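Section 4: The Small Things Box

Before you begin

By now you have finished Section 3 (Bags and What Lives in Them) and have probably earned a cup of tea. Drink it. Section 4 deals with the objects too small to have a home and too beloved to be thrown out: toy vegetables, hair clips, lids that belong to nothing, sticky hands from a party in November. The Natimis method gives all of them one box, and one box only.

You will need:

One rigid box, open at the top. A cookie box is ideal. The Odska drawer tray also works and costs more.
A bed, made, with a plain or lightly patterned sheet.
A trash bag, kept out of sight of anyone under ten.
Up to 100 small things. If you have more, see "Overflow" at the end of this section.

4.1 Setting up

1. Pull the quilt back and smooth the sheet. Small things roll into folds and are found at night, by your knee.

2. Eat the cookies, if any remain. Shake the crumbs out over the sink. Wipe the box and let it dry.

3. Set the box on the sheet within easy reach. Do not balance it on a pillow. Rukhsana Dogar, who tested this section at home, balanced it on a pillow and had to start again from step 1.

4. Tip your small things out next to the box, in one heap. Resist the urge to tip them straight in. Tipping them straight in is how you got here.

CAUTION: Check the heap for anything with a point, a battery or a smell before children join in.

4.2 Filling the box

5. Take out everything that is already in a container of its own, such as a jar or a tube of cotton swabs. These go in early and lying down. Close the lid first. A spilled container of swabs adds a good 137 things to your heap, and none of them stack.

6. Add the long floppy pieces next. Sticky hands will hold on to each other, to the sheet and to you. Peel them slowly from the palm end. Pulling on a finger gets you a finger.

7. Put hair clips in closed, teeth down. If a clip bites something on its way in, let it keep it.

8. Add play food and squeeze toys wherever there is room. Grapes and corn may share. The Natimis method takes no position on fruit touching vegetables.

9. Leave the lids for last. Wide, shallow pieces put in early make a roof, and everything after them slides off it.
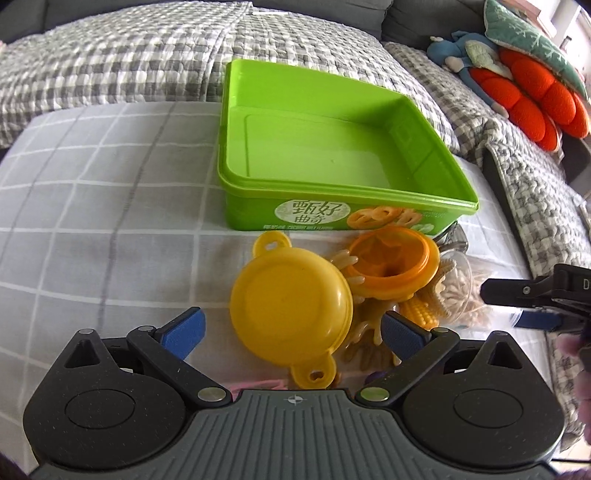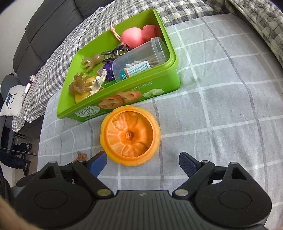 Cookie box, grid sheet, toys.

10. Press down lightly with a flat hand. You are looking for gaps. If something squeaks, that is enough pressing.

NOTE: A lid shaped like a pumpkin will not lie flat whichever way up you put it. Nest a smaller toy inside it, or stand it against the wall of the box. Nicanor Urquijo wrote to us with a third way involving a rubber band, and we have been unable to repeat his results.

4.3 Checking the surroundings

11. Walk once around the bed. Look under the edge of the quilt, on the nearest chair and inside any footwear on the floor. Small figures favor sandals.

12. Add what you find to the box. Do not reopen the question of what should be in the box.

13. Carry the box to its shelf with both hands, level. The Ledska shelf takes most cookie boxes lengthwise. Measure yours first.

Overflow

If the heap is still there and the box is full, remove any broken pieces, then any duplicates, then ask the owner to choose. Allow an hour. Do not solve the problem with a second box. Two boxes become four, and Section 9 was written for people with four.

Go on to Section 5 (Cables), ideally on another day.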